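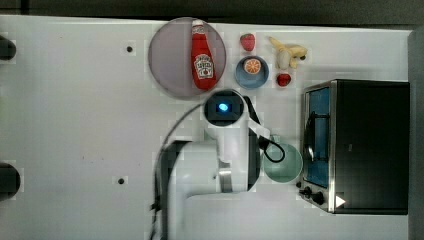

The Gundbridge Toy Library opened a second lending room in April, and its membership now stands at 200 households. The library lends playthings to families in the Basden district for two weeks at a time, in the same way that a public library lends books. Gudrun Lenz, who has directed the service for eight years, received us before opening time on a Friday and spoke about what families choose to borrow. "Visitors expect the large items to be the most popular," she said. "Play food goes out more often than anything else we hold. A toy ketchup bottle and half an orange will keep a child occupied through a wet afternoon, and the parents recognise what is being played."

The catalogue lists 3160 items. Each is checked on return, cleaned and entered again before it may be lent. Ms Lenz regards this work as the main part of the service. "A puzzle with a piece missing is withdrawn the same day. Families should be able to trust what they take home."
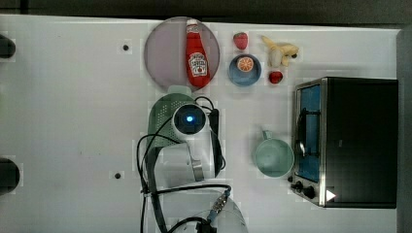 Toy ketchup bottle on a round plate.

Asked about charges, Ms Lenz confirmed that borrowing remains free for children under school age. Older children pay a small yearly fee, and there are no fines for late return. "We dropped fines in my second year," she said. "People who owed us money stayed away, and the toys stayed away with them. We now send a letter, and after that we telephone."

Lucie Chisholm, who runs the new room, was asked whether parents object to second-hand toys.
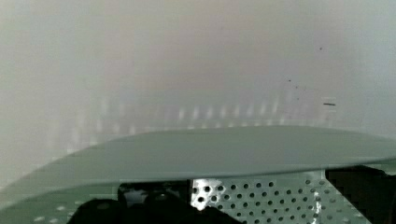 "Very few do," she replied. "Some grandparents are doubtful at first. They look through the shelves and find something they had themselves, and then they ask for a card." She added that requests for board games in other languages had grown, and that the library hopes to buy more of them before winter.

Both rooms will keep their present hours over the summer. Ms Lenz would like a morning set aside for childminders, who at present share the Friday session with everyone else. A decision on this is expected when the new rota is drawn up.

Contact us | © Gundbridge Toy Library | Back to top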